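Schedule of Condition

The flat at Olport had been let furnished for eleven years, and the schedule ran to 598 lines. The clerk had been sent with the old copy, a pen and a steel tape. The instructions were to enter the present state of each item beside the former one and to offer no opinion as to cause.

Lines 1 to 80 were the hall and the bedroom. They took the morning. Line 14, coat hook, brass, one screw missing: as before. Line 31, wardrobe, left door drops when opened: as before. Line 62, carpet, worn at threshold: worse. The clerk wrote "worse" and then, because the form did not allow a comparison without a measurement, knelt and measured the bare patch. It was 22 centimetres by nine. The former entry gave no size, so the figure could be set against nothing.

The kitchen was quicker. Cupboards by Huvby, white, five. Drawer runners stiff. A tap that needed a quarter turn more than it should. In the drawer below the kettle there was a tin-opener that appeared nowhere on the schedule, and a set of fish knives that did, under the wrong room. The clerk moved the entry and left the knives.

By two o'clock only the table was left, and the cable that went with it. The table was line 591. The earlier clerk had written: "Table, Dalsgaard, brown, large. Good. One black cable, tied, not to be separated from table." The words "not to be separated" had been underlined, and the initials beside them were not ones the office still used.

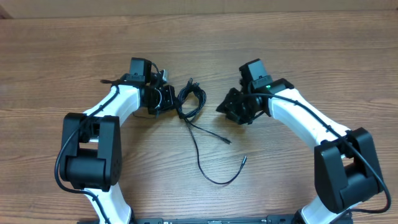

Line 591, table and cable, as entered June 20, 2021.

The top had a wood grain, and the grain ran the long way. The clerk followed it with a thumb from the left end to the right and found no join. There was a shallow dent near the back edge. There was a ring from a cup, pale, which would not photograph. These were entered. The legs were tried one at a time and the second was found to be short by the thickness of a folded bus ticket, which was still under it. The ticket was entered too, as packing, paper, one.

The cable was harder. It was bundled and it lay on the table, and the form asked for length. To find the length of a bundled cable one must undo it, and to undo it was to alter the condition of the item, which the clerk had no authority to do. The form had a box for "not ascertained". The clerk had never used it in a furnished flat, and thought about it for some minutes before putting a tick there.

Value came next. The former figure was 3000 for table and cable together, with no division between them. A table of that make and age would fetch a good deal less in any saleroom in Ernton. It followed that most of the sum had been put on the cable, or that someone had made a slip with a nought. The clerk rang the office. The office said to carry the figure over.

— And if it is wrong?

— Then it is wrong in both copies, said the office, and they will agree.

The clerk wrote 3000 and initialled it. Lines 592 to 598 were the keys, four, the meter, the reading of the meter, and the rubbish bin. The keys turned. The meter was in the cupboard by the door, behind a board held with two wing nuts, and had to be read with a torch. The bin was sound.

At the door the clerk stopped, went back to the table and looked at the underlining once more. It had been done in the same ink as the rest, with a ruler. The clerk took the ruler edge of the clipboard, underlined the same three words in the new copy, added initials beside them, and locked up.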